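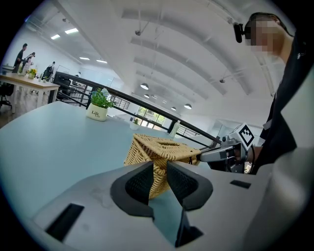

Wicker basket, straw colour.

October, humidity cabinet, continued

Cabinet back on at 08:15 after the door seal was replaced. Set point 64 per cent RH, same as the last run. Barometer 989 hPa and falling, rain since first thing. Room air felt damp and the wall hygrometer agreed, but the wall hygrometer always agrees with damp, so no weight given to it.

Purpose of the run is unchanged: find out why willow and rattan strips from the same store keep coming to different rest weights when they are brought up from dry and when they are brought down from wet. Some gap is expected. Plant fibre holds more water on the way down than on the way up at the same humidity, and any textbook has the loop drawn in it. Ours is wider than it should be, and it was wider again after the cabinet was moved to the Zadville bench.

Suspects, in the order I mean to deal with them:

Seal. Old one had gone flat along the hinge side. New one is the Mäkelä profile, slightly proud at the corners, trimmed with a blade. Paper strip test passes on all four sides.

Fan. Cycles with the heater, so the air is still for long stretches. Strips on the lower rack would lag behind the upper. Have wired it to run continuously.

Probe on channel 2. Reads higher than channel 1 when the two are tied together with a rubber band, which rules out position. Swapped the leads and the offset stayed with the probe. Needs recalibrating against the salt jars before any figure from it goes in the table.

Balance. The pan limit is 350 g and we are nowhere near it, but the draught shield has a chipped door. Taped.

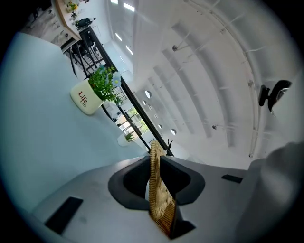
Photo: Galtmont workshop

Salt jars made up fresh. Slurry should be wet sand with a film of liquid on top; the previous jars had crusted over and were doing very little. Lids on, into the cabinet room overnight so that they sit at the same temperature as everything else. Do not check a probe in a jar that has come straight off the window sill.

Strips: cut from the middle of each length, ends discarded. Rattan core and willow skein, unvarnished. Weighed in lidded tins, tin weights written on the base in pencil. The marker ink used last time is itself a small error and I would like to be rid of it.

Drying oven for the starting weights. Kept the temperature low and the time long. The browned willow from the first batch lost something besides water and should not have been used as a dry reference. Those rows in the table are struck through, not deleted. Please leave them visible.

14:30. Fan on continuous has narrowed the difference between racks. Upper and lower tins now drift together. The cabinet overshoots a little on recovery after the door has been opened and takes a while to settle, so weighings are to be done in one go with the door opened once.

16:50. Laltelex logger dropped out again, same fault, clock resets when the lid is pressed. Readings taken by hand from the display until it is sorted. Gap in the log marked with a zero line; please do not join it up when plotting.

No result yet on the loop itself. The drying-side tins are still losing weight between readings and it would be silly to call that rest.

To do:
Recalibrate channel 2 in the jars.
Repeat the tied-probe check with the fan running.
Order tins with tighter lids.
Find out which store shelf the rattan was on. The one by the outside wall gets condensation.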